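Farkanine : apprendre à son kit deux bras à ranger la vaisselle

Ça y est, j'ai enfin sorti le kit Farkanine de son carton ! Je l'avais commandé en juin chez Nalurville, et je vous raconte comment je lui apprends à manipuler des tasses et des bols (avec les petites bêtises que j'ai faites, pour que vous les évitiez).

Étape 1 : préparer la table

Posez un tapis mat et uni, bien tendu si possible. Le mien fait des plis, je vis avec. Choisissez ensuite de la vaisselle de couleurs franchement différentes du fond, et pas le service de mamie, hein. Fixez les câbles le long des bras avec des sangles, en gardant du mou au poignet, sinon ça tire dès que le bras se tend.

Étape 2 : enregistrer les démonstrations

Lancez Mahuika, le logiciel fourni, et guidez un seul bras à la fois pour commencer. Pour une tasse, je descends à la verticale, je pince le bord, je lève de quelques centimètres et je marque une pause avant de repartir. L'autre bras attend de son côté, au-dessus du tapis. 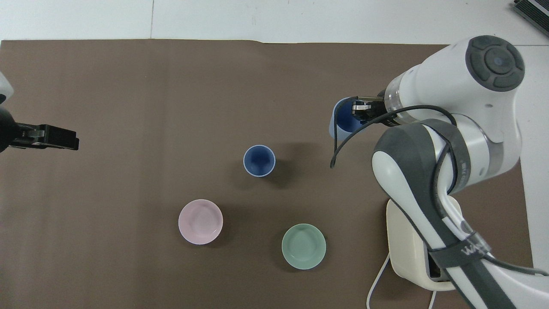
Étape 3 : entraîner et tester

Il m'a fallu 200 démonstrations pour les tasses et 400 en ajoutant les bols, beaucoup plus pénibles à cause de leur forme arrondie. J'ai tout fait un dimanche et je ne vous le conseille pas, mes derniers essais étaient bâclés et j'ai dû en refaire une partie ! Laissez l'entraînement tourner la nuit, puis testez à vitesse réduite, une main près de l'arrêt d'urgence.

Mon avis pour l'instant : le matériel est costaud, la prise en main de Mahuika un peu moins agréable (les menus, quelle horreur). J'avais hésité avec le kit Cluneck, moins cher mais vendu avec un seul bras. Si la pince glisse chez vous, baissez la vitesse de fermeture de 3 crans avant de toucher au reste, chez moi ça a suffi.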